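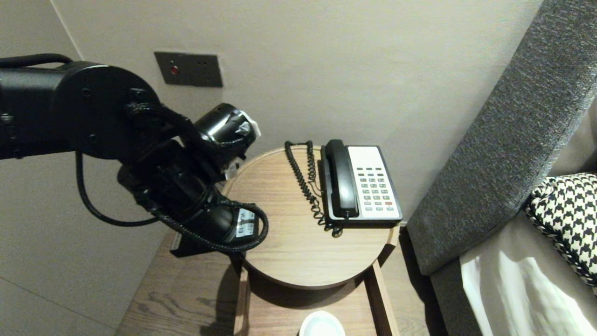 Emero is a set of text records that match comic book panels with the scenes adapted from them in low-budget superhero films and web series. Each record pairs a short account of the panel with a short account of the filmed version, and notes what was kept, moved or dropped. Furniture and props get plain tags. A small round wooden table like the one here would be `table_round` plus `wood`, whichever hero happens to be standing next to it. Costume notes have their own field.

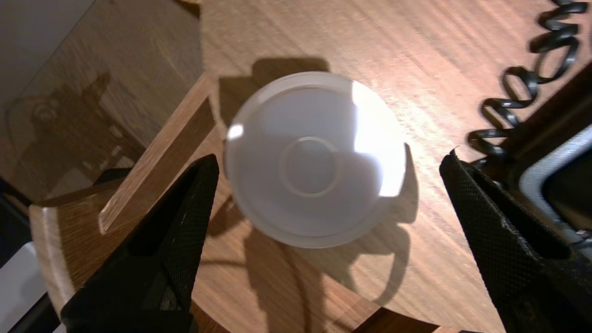

**Issahaku** — dataset maintainer, Raden

## Contents

- 1176 records, one per matched scene
- 200 of these held out as a test split
- 4 files: `train.csv`, `test.csv`, `tags.csv`, `titles.csv`

The text fields are in English. Panel accounts run up to 4000 characters, but most are much shorter. No comic pages, film clips or script pages are included.

## Fields

| Field | Meaning |
|---|---|
| `title_id` | key into `titles.csv` |
| `panel_text` | what the panel shows |
| `scene_text` | what the filmed scene shows |
| `change` | `kept`, `moved`, `merged` or `dropped` |
| `props` | tags, separated by semicolons |

`scene_text` is empty when `change` is `dropped`. Merged scenes list every source panel in one record, in reading order.

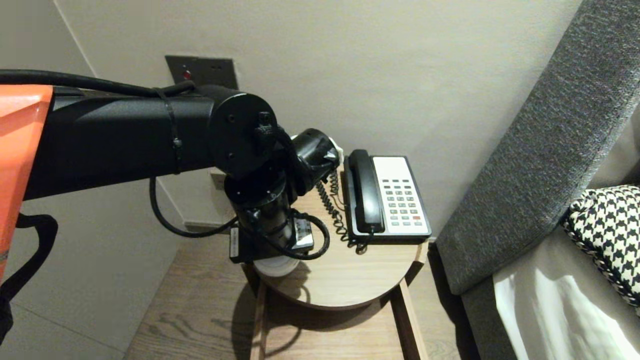
*Corded desk telephone, side table.*

## Known problems

The Wedstead titles are overrepresented. They were the first ones matched, and their panel accounts are longer than the rest. Split by title if you are training a model on length or style.

Phones are tagged unevenly. Early records use `phone` for everything; later ones separate `phone_corded` from `phone_mobile`. The old tags have not been changed.

Crossover stories are filed under the series where the scene was filmed — check `titles.csv` before counting appearances by character.

## Version

Current release: August 2019. Corrections should give the `title_id` and the row number.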